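Quarterly progress report: equipment plan, flower handling cell
Flurnville site, for the March review

Spending is under budget, mainly for the dull reason that two of the things we meant to buy have not been bought. The Marer quote for the second enclosure ran out while our purchase order was waiting for a signature. The new quote is higher. We have asked Marer to honor the old one and they have replied, very politely, that they will look into it.

The Ornix grippers are a happier story. We planned for 18 sets of replacement fingers and will probably need fewer, so I would like to move what's left on that line to cables. Cables were budgeted by somebody optimistic (me). They bend all day and then one day they don't, and the lead time for new ones is 30 working days whichever supplier we call. I propose keeping a small stock on the shelf from now on.

Flowers remain a consumable, and accounting has again asked whether they are office decoration. They are not. We now use artificial stems for most of the setup work, which has brought the monthly florist bill down to a figure I can say out loud in a meeting.

On the mechanical side, both arms stay on the shared aluminum rail. We looked at separate pedestals and decided against them – the price was fine, but the floor space was not. Each arm keeps its own wrist camera, and the plan carries one spare camera between the two.
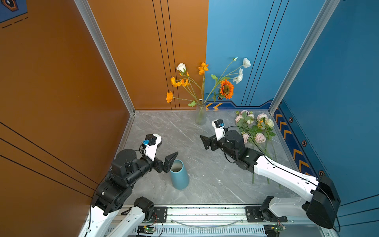
The next decision is the service contract. Mokoena has offered two years of coverage with parts included, or a cheaper version in which parts are, in their words, "discussed." I favor the first. We have had enough discussions.

Requests for this review:
Approval of the revised Marer quote, if the old one is not honored.
Transfer of the unspent finger money to cables.
A yes or no on the Mokoena contract before the end of the quarter – either answer will do, though one of them will be followed by a longer email.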